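**Keeping a price book at home, for months when prices are not quiet**

April 28, 2020

In the news the economists speak about the inflation rate of the whole country. My kitchen has a different rate. We buy a lot of rice, oil, eggs and coffee, we do not buy a new car, and so the official number can go down in the same month when my bill goes up. For this reason I keep a price book, and I want to write down how I do it.

## What you need

A small notebook with lines, a pencil, and your receipts. I tried a spreadsheet and stopped in August, because I never opened it in the shop. The notebook stays in the shopping bag.

Give one page to each product. On top write the product and the unit, for example "flour, per pound". Under it make columns for date, shop, package size, price paid, and price per unit. The last column is the only one which you will really compare. The packages change their size more often than one thinks, and the price on the shelf stays the same while there is less coffee in the bag.

## Which products to write

Do not write everything. Begin with 15 products which you buy every month anyway. In my book they are mostly food, then washing powder, dish soap, toilet paper and light bulbs. Things you buy once in two years do not teach you anything.

I go to two shops, Brudoline near the bus station in Govby and the Chiang market on the other side of the river. Brudoline is cheaper for dry goods, Chiang for vegetables and tofu. Before I had the book I believed that Chiang was cheaper for everything, and for rice I was wrong during a long time.

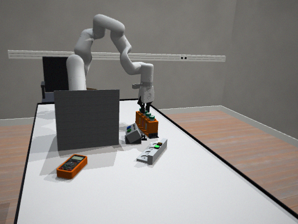
A reader wrote to me that she finds this too much work for a small saving, and that she prefers to look only at the total of the month. She asked also if the bus ticket to the second shop should be counted. To the ticket I say yes, please count it. If I go to Chiang only for onions, I lose money. About the total I agree only in part. It tells you that you spent more, but it cannot tell you if the prices went up or if you simply bought more things.

## How to calculate your own rate

1. Take your list and write the unit price of each product from this month.
2. Write beside it the unit price from the same month of last year. If your book is still young, take the oldest price which you have.
3. Multiply both prices by the quantity you normally use in one month.
4. Add each column. Divide the new sum by the old sum.

If the result is 1.04, your basket became 4 percent more expensive. Use the same quantities in both columns, otherwise the calculation is not fair. Fresh fruit should be compared only with the same season.

## What to do with the number

We are a household with $2,290 per month after taxes. When the basket goes up by 3 percent or more, I change the food envelope on the first day of the next month, and I take the difference from clothes and not from the heating. When it goes down, I leave the envelope as it is and put the rest in the savings jar. Last winter the oil was cheap and the jar paid for a repair of the washing machine.
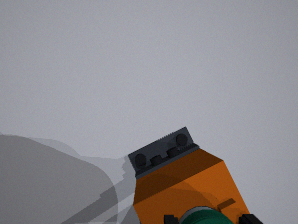 *Orange block with dark gray end piece on a light gray surface.*

## Buying more when the price is low

A low price is good only for products that you can keep. Before I buy double, I look at these points:

- the date on the package
- the free place in the cupboard
- the lowest price in my book for this product

"Special price" on a yellow label means little. I have seen the special price of canned tomatoes at Brudoline higher than the normal price from four months before. In the book I mark the lowest unit price of each page with a circle, then I find it quickly while standing in front of the shelf.

Rice and dry beans I keep in closed jars with the purchase date on a piece of tape. Flour not longer than half a year. Coffee I do not stock, the taste becomes flat.

## Store brands

Hinska is the store brand at Brudoline, and I give it a separate page from the known brands. If you mix them on one page, it will look like the price went down when you only changed the brand. The Hinska dish soap is thinner, so we use more of it, and I wrote this in the margin together with the number of weeks one bottle lasts.

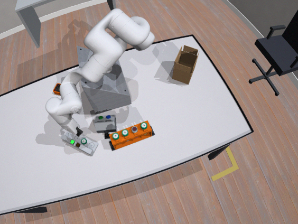

*White robot arm over a white table.*

## Old receipts

Heat-printed receipts become pale. Copy the prices on the same evening, or put the receipts in an envelope away from the window until you have time. I throw them away when the page is filled, except those with a warranty, which go in the folder with the manuals.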